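**Why does my policy do worse when I give it more demos?**

Posted by **grerkari_bench** on December 27, 2024

Hi all! I've been training an imitation policy for a two-arm tabletop setup (pick things up, put them down, nothing fancy). With 30 demos per object it was decent. Now I have 649 episodes in total and it hovers over stuff and dithers. Same network, same learning rate. Clear containers are the worst by far. Did I break something, or is this a known thing?

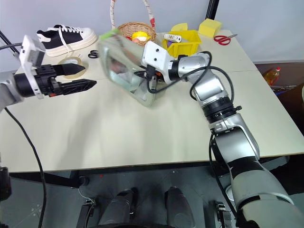
**Flemalport**

Known thing, and I've been bitten by it too! My guess is your newer demos disagree with each other. If half of them grab a tub by the rim and half by the side, a plain regression policy averages the two and reaches for a spot in between. I had precisely that with a see-through tub with a bright green rim, and one arm would just hang there with its fingers open.

What fixed it for me was predicting short chunks of actions with a diffusion head (I went from 4 steps to longer ones, play with it). Also check your clutter. My table has a sneaker, tape, a basket, scissors and a sponge on it, and I shuffle them between episodes so the policy can't memorize the layout.

**Sekeser**

more data is always better, just train longer

**Babić**

I'd try one cheap test before changing the network. Train on only 2 operators' demos and compare. When I did that in August, the smaller set beat the full one on every object except the soft ones, and I still don't know why those were different.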